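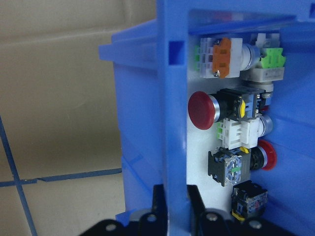 Carrying Out a Stock Check of Electrical Spares

Guidance > Stores and Workshops > Stock Control

This page sets out the procedure for checking the stock of small electrical spares held at Windden and Carvalho. It applies to push-buttons, contact blocks, lamps, fuses, terminals and relays. Cable and tools are covered separately.

Before you begin

Obtain the current stock list from the stores office. The list for Windden has 135 lines and the list for Carvalho has 88. Print it without the quantity column, so that the person counting is not guided by the expected figure.

Ask the stores office to stop all issues and returns until the check is finished. Any item needed urgently during that time must be signed out on a paper slip, and the slip must be kept with the stock list.
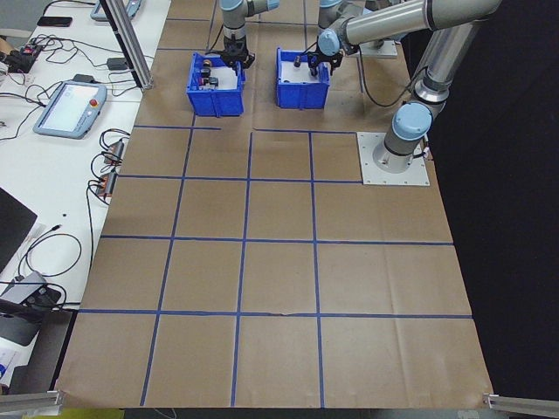
Stores guidance, revised April
Prepared by Bhupendra Dixit, Stock Control

Counting the stock

1. Start at the lowest shelf number and work upwards. Do not leave a shelf part-counted at a break.

2. Empty one bin at a time onto a clear surface. Check the part number on every item before counting it. Normally open and normally closed contact blocks are easily confused and must be counted on separate lines.

3. Write the quantity in ink. If you make a mistake, strike it through once, write the correct figure beside it and add your initials.

4. Count sealed packets by the quantity printed on the label. Opened packets must be counted by hand.

5. Place any item without a readable part number in the query tray. Do not return it to a bin.

6. Return the items and turn the shelf card to show its green side.

A full count at Windden takes two people about 7 hours.

Dealing with differences

Where the count does not agree with the stock record, a second person must recount the line without being told the first result. If the two counts agree, enter that quantity on form Flireo 7 and attach any paper slips. If they do not, refer the line to the stores office.

Differences in safety parts, including emergency stop buttons and their contact blocks, must be reported on the same day whatever their value.

Closing the check

Both counters sign the last sheet. Send the signed list to the records office at Prarnmont and keep a copy in the stores. Issues may start again once the stores office has confirmed that the new quantities have been entered.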